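Bench notebook, 5 October 2018
Subject: Ondow hand-held gripper kit, on loan from Rondodov, second day

Unpacked the rest of the kit after lunch. The quick-start card is in four languages and manages to skip the same step in all of them (you have to home the fingers before you start a recording, or the opening width logs as zero all the way through). Lost most of an hour to that yesterday. Wrote it on the inside of the lid in marker, which I suppose means we are keeping the lid.

What Rondodov is selling: hand-held grippers you carry around and do the job with, plus the software that turns the job into something an arm could be taught from. What Warrick Donnelly wants to know is whether it copes with wire harnesses, as that's what Jarnimberg keeps asking us to quote for. The brochure has a lot of pictures of cups. Jarnimberg does not make cups.

So, harnesses on the big white table. Short ones, thin wires, small white connectors, and two grippers to argue over them.
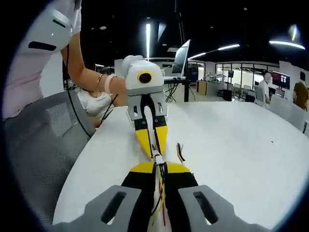
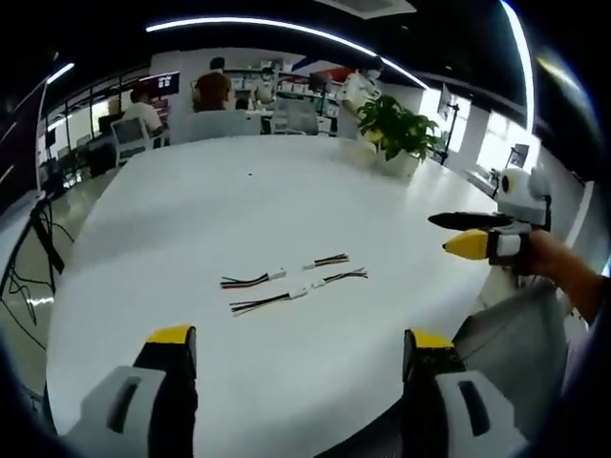 Notes from the run, in no order:

Fingertips. Wanted: something narrower. A connector housing gives you a decent flat to pinch, but go for the wires and you're picking up wet spaghetti with a shoehorn. The Nepia tips we tried in January were better at this and worse at everything else.

Handing over from one gripper to the other takes practice. You need to agree who lets go first, out loud, like movers with a sofa.

Wrist. Mine was complaining by the end of the set. The weight sits too far forward. Warrick says I hold it like a hair dryer and should stop.

Software. 53 takes recorded, 11 thrown out by the checker. I went through the rejects and would have kept most of them. The message is "quality insufficient" with nothing further, much like my high school report cards. Asked Rondodov what the threshold is. Their answer was a link to the brochure.

Price. The quote is 400 a month per gripper, support included, fixed until 2021. I'd like to see what "support" means before anyone signs for that long. See above re: brochure.

Still to do:
Repeat the set with the longer harnesses.
Ask for narrow tips, and whether swapping them voids anything.
Get someone left-handed to try it.
Find the missing hex key. It was in the foam tray this morning and I know what Warrick is like with hex keys.

Leaning toward yes for a short rental, no for the long contract. Warrick is leaning toward whichever one comes with the narrow tips. Loan ends next week, so the longer harnesses go first on Monday.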